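Namby 60 Absorbent Table Cover
Sold by Trosbridge Studio and Classroom Supply

Item group: table protection
Sold as: single sheet, pack of 20, or continuous roll
Color: tan

Overview

The Namby 60 is a woven cotton cover for shared work tables. It takes up small spills of water, thinned paint and drinks before they reach the table surface or run to the edge. It is meant for rooms where several people work at desks pushed together and where cups, bottles and paint water stand close to paper.

The cover has two layers. The upper layer is an open weave that pulls liquid sideways, so that a spill spreads thin and dries faster. The lower layer is a tighter weave that slows the liquid on its way down. There is no plastic film in the standard cover. A backed version is listed under Options.

The Namby 60 is not a waterproof cover. A full cup left standing in one spot will pass through in time. Lift the cover and wipe the table after any spill larger than a few spoonfuls.

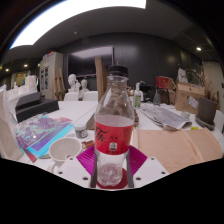 Sizes and supply

Single sheets are 60 inches long and 20 inches wide. The pack of 20 contains sheets of the same size, folded once across the width. The roll is 200 feet long, also 20 inches wide, and is cut with ordinary fabric shears. Cut edges on the roll will fray if they are not hemmed or taped. Single sheets come with all four edges finished.

Cotton relaxes after it is unpacked. Fold lines and curled corners are normal for the first day. To flatten a sheet quickly, turn it face down, mist it lightly with water and press with a warm iron. Do not iron the backed version.

Shrinkage on the first wash is greatest along the length. Where a sheet has to match a table exactly, wash it once before trimming.

Placing the cover

1. Wipe the table and let it dry. Grit under the cover will scratch painted and lacquered tops.
2. Lay the cover with the open weave facing up. The finished edge is thicker on the underside.
3. Where two covers meet, overlap them by the width of a hand. Butted joints let liquid through.
4. On joined desks, run the cover across the gap between desks and not along it.
5. Keep bottles and mugs toward the middle of the cover. A vessel that straddles the edge stands at a slight tilt and is easily knocked over.

The cover can be held with low-tack tape or table clips. Spray adhesive closes the weave and is not recommended.

Use with drinks

Many groups allow drinks at the table and ask only that they be kept apart from paint water. The weave grips the base of a light bottle slightly better than a bare laminate top does, but it will not hold a tall bottle that is nearly empty. Screw caps should be closed between sips. Open mugs are best set on a rigid coaster, on or beside the cover. A coaster also limits ring marks, which show more on tan cloth than splashes do.

Sugared drinks leave a residue that stiffens the weave and reduces uptake. Rinse those areas in cold water the same day. Plain water and sparkling water leave no residue and need only air drying.

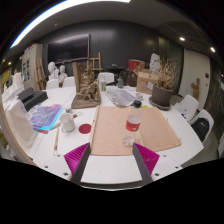
Washing

Machine wash warm with a plain detergent. Do not use fabric softener, as it coats the fibers and the cover will then shed water. If a cover has been washed with softener by mistake, two hot washes with no detergent will restore most of the uptake.

Poster paint, watercolor and washable ink come out in a normal cycle. Acrylic paint does not come out once dry. It does no harm except at the spot itself, which no longer absorbs. Oil paint and solvent-based ink should be kept off the cover entirely. Cloth soaked in drying oils can heat up on its own and must not be bundled or put in a dryer.

Line dry or tumble on low. Store flat or rolled. Covers kept folded for a long time wear first at the fold.

Service life

Uptake falls slowly with washing. To check a cover, place a spoonful of water on the upper face. The water should sink in at once. If it beads and stays, wash again without detergent and repeat the check. If it still beads, the cover can go on as a dust sheet but should be replaced for table use.

Options

Namby 60-B: the same cover with a thin coated backing. Wash cool, line dry only. Heavier to handle and slower to dry, but suited to unsealed wood.

Namby 60-H: hemmed to order from the roll. State the finished length after hemming.

Fudar clips: spring clips for table edges, sold in pairs. They fit straight edges only. For tables with a rounded lip, use tape.

Ordering notes

Orders for 2,000 sheets or more are made to order and cannot be returned. Shade varies a little from one dye lot to the next. If covers will be laid side by side, ask for one lot when ordering - mixed lots are shipped otherwise.

Questions on sizes and hemming go to Aarti Tomar at the order desk. Questions on stains and washing go to Kamlesh Rawat in product support. Please have the lot number ready. It is printed on the paper band, not on the cloth.

Changes to this page

Page revised May 30, 2023. The drying instructions for the 60-B have been corrected. The April version allowed low tumble drying, which can lift the backing at the corners. Covers already dried that way remain usable if the backing lies flat.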